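# Die Tüte hinter der Küchentür

*Wir trennen, spülen, falten und tragen zurück. Über ein Land, das seinen Abfall besser kennt als seine Nachbarn*

Meine Großmutter besaß eine Schublade für Tüten, in der Tüten lagen, die in Tüten steckten. Ich habe lange geglaubt, das sei eine Folge der Nachkriegszeit. Heute habe ich selbst so eine Schublade, bin nach keinem Krieg geboren und kann im Schlaf sagen, welche der Tüten reißfest genug für die Pfandflaschen ist. Es ist die grüne, seit Februar mit Klebeband am Henkel.

Die Pfandtüte hängt hinter der Küchentür, weshalb diese sich seit Jahren nur noch zu zwei Dritteln öffnen lässt. Besucher schieben sich seitlich hinein und entschuldigen sich. Man könnte die Flaschen natürlich wegbringen. Aber wegen vier Flaschen geht man nicht, und wegen zwölf lohnt es sich erst, wenn man ohnehin etwas braucht, und wenn man ohnehin etwas braucht, hat man die Tüte vergessen. Bei meinen Freunden sieht es ähnlich aus. Manche nehmen den Balkon, einer die Badewanne, er duscht im Fitnessstudio.

Es gibt Völker, die über ihre Küche definiert werden, über ihre Lieder oder ihr Verhältnis zur Pünktlichkeit. Bei uns genügt der Blick unter die Spüle. Dort stehen in einem Auszugssystem, das mehr gekostet hat als der Herd, drei bis fünf Behälter, und wer zum ersten Mal in einer fremden Wohnung steht, mit einem Teebeutel in der Hand, kennt diesen kurzen Moment der Prüfungsangst. Der Beutel gehört zum Bioabfall. Das Schnürchen wahrscheinlich auch. Aber das Etikett? Und die Klammer? Die Gastgeberin steht daneben und sagt, man solle ihn ruhig irgendwo reintun. Sie meint das nicht so.

## Eine Stadt im Sortierfieber

In Bundent meint man es noch weniger so. Die Kleinstadt hat ein Freibad, zwei Kreisverkehre und eine Wohnungsgesellschaft namens Homusine, die vor einiger Zeit beschloss, ihren 2.086 Mietparteien das Trennen beizubringen. Alle bekamen ein Heft. Es hat einen abwaschbaren Umschlag und ein Register am Rand wie ein Telefonbuch, und unter B findet man Backpapier, Blumentopf (Ton), Blumentopf (Kunststoff) und Blumentopf (unklar).

Verfasst hat es Hiếu Sầm, Abfallberater in der Hauptverwaltung, ein schmaler Mann mit sehr ordentlicher Handschrift. Sein Büro liegt im Erdgeschoss, das Fenster geht auf den Hof mit den Containern, und während wir reden, schaut er mir ungefähr jede Minute über die Schulter. »Die Leute denken, ich kontrolliere sie«, sagt er. »Ich gucke einfach gern.«

Dem Heft lag eine Karte bei, auf der man Fragen stellen durfte. 1.014 Karten kamen zurück, für eine Behörde wäre das eine Revolution, für eine Wohnungsgesellschaft immerhin ein Lagerproblem. Sầm hat sie in Schuhkartons sortiert, nach Themen. Genau die Hälfte, 507 Stück, betraf den Joghurtbecher. Muss man ihn spülen? Muss man den Deckel abziehen? Muss man die Pappbanderole entfernen, und was, wenn sie klebt? Eine Mieterin wollte wissen, ob es moralisch vertretbar sei, den Becher vom Hund auslecken zu lassen. Sầm schrieb zurück, dagegen spreche abfallwirtschaftlich nichts, für den Hund könne er keine Auskunft geben.

Die richtige Antwort lautet übrigens: löffelrein genügt, Deckel ab. Ich spüle trotzdem. Ich spüle mit warmem Wasser und schäme mich für das warme Wasser, und mit diesem doppelten schlechten Gewissen fühle ich mich dann dem Umweltschutz recht nahe.

## Die Würde der Flasche

Über allem Abfall aber thront die Flasche. Sie ist streng genommen gar keiner, sie ist Geld in einer unpraktischen Form. Eine Einwegflasche mit Pfand bringt 25 Cent, und kein anderer Betrag wird in Deutschland mit vergleichbarem Ernst verteidigt. Ich habe Menschen gesehen, die im Restaurant dreißig Euro Trinkgeld liegen ließen und am nächsten Morgen eine eingedrückte Wasserflasche von innen aufbliesen, mit rotem Kopf, vor Zeugen, damit der Automat sie nimmt.

Und dann gibt es Orte, an denen die Flasche behandelt wird, als wäre sie irgendetwas. Als Kind lernt man, nicht hinzustarren, wenn jemand sein Kaugummi unter den Tisch klebt. Beim Anblick einer Flasche im Eimer hat mir das nie jemand beigebracht.
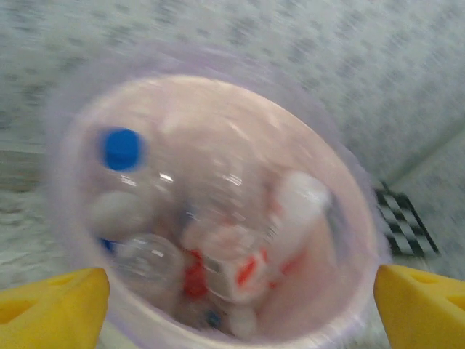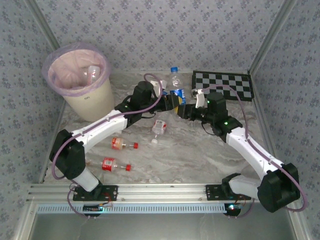 *Klare Plastikflaschen, in beiden Fällen auch im Eimer.*

Wer dagegen alles richtig machen will, geht zum Automaten, und am Automaten steht eine Schlange. Im Supermarkt Istar am Bundenter Bahnhof reicht sie samstagvormittags bis zu den Grillkohlen. Es ist eine demokratische Schlange. Der Zahnarzt wartet mit zwei Klappkisten hinter dem Schüler mit einer Dose, und vorne steht jemand, der mit dem gesamten Leergut eines Schützenfestes angereist ist und jede Flasche einzeln anlächelt, bevor er sie hineinschiebt. Wird eine abgelehnt, dreht er sie um neunzig Grad. Dann um weitere neunzig. Wird sie erneut abgelehnt, versucht er es mit Schwung.

Neben dem Automaten hängt ein Kästchen, in das man seinen Bon als Spende werfen kann. Ich habe dort zwanzig Minuten gestanden und die Gesichter studiert. Fast alle lesen den Zettel am Kästchen aufmerksam durch, nicken, schauen auf ihren Bon und gehen zur Kasse. Ich auch. Es waren drei Euro fünfzig, und ich brauchte ohnehin Butter.

Hiếu Sầm findet das Pfand pädagogisch bedenklich. Es verderbe die Leute für den Rest, sagt er, weil sie beim Joghurtbecher auf eine Auszahlung warteten. In einer seiner Wohnanlagen hat er deshalb etwas ausprobiert, das intern Umali heißt. Was die Abkürzung bedeutet, weiß er nicht mehr, irgendetwas mit Umwelt und Liste. Neun Hausaufgänge traten gegeneinander an, der sauberste Biomüll gewann. Der Preis war eine Bank für den Hof, eine hübsche, mit Armlehnen.

Es lief gut, bis es sehr gut lief. Im Spätsommer begannen Mieter, nachts fremde Biotonnen zu inspizieren. Im dritten Aufgang tauchten Windeln auf, obwohl dort niemand unter sechzig wohnte. Ein pensionierter Berufsschullehrer legte eine Fotodokumentation vor, siebzehn Seiten, gelocht. Die Bank bekam schließlich der erste Aufgang, und seitdem sitzen dort ausschließlich Leute aus dem dritten, demonstrativ und bei jedem Wetter.

## Was übrig bleibt

Ich wollte von Sầm wissen, was er selbst falsch macht. Er dachte länger nach, als ich erwartet hatte. Dann stand er auf, schloss die Bürotür und erzählte von den Briefumschlägen. Die mit dem Fenster. Man darf sie samt Fenster ins Altpapier geben, das Sichtfenster wird später herausgeholt, so steht es auch in seinem Heft, Seite elf. Er reißt es trotzdem jedes Mal heraus. Seine Frau habe ihn gebeten, damit wenigstens an Weihnachten aufzuhören.

Auf der Rückfahrt hatte ich eine leere Wasserflasche im Rucksack und in der anderen Seitentasche ein halbes Käsebrötchen in einer Papiertüte mit Kunststoffstreifen. Der Zug bot am Ende des Wagens drei Klappen an, beschriftet in zwei Sprachen. Ich trennte den Streifen vom Papier, das dauerte bis zur übernächsten Station, und eine Frau auf der anderen Gangseite nahm für die letzten Zentimeter ihre Kopfhörer ab. Papier links, Streifen in die Mitte. Hinter den Klappen, das konnte man sehen, wenn man sich bückte, hing ein einziger großer Sack.

Die Flasche habe ich mit nach Hause genommen. Sie hängt jetzt in der grünen Tüte hinter der Küchentür, und die Tür geht noch ein bisschen weniger weit auf.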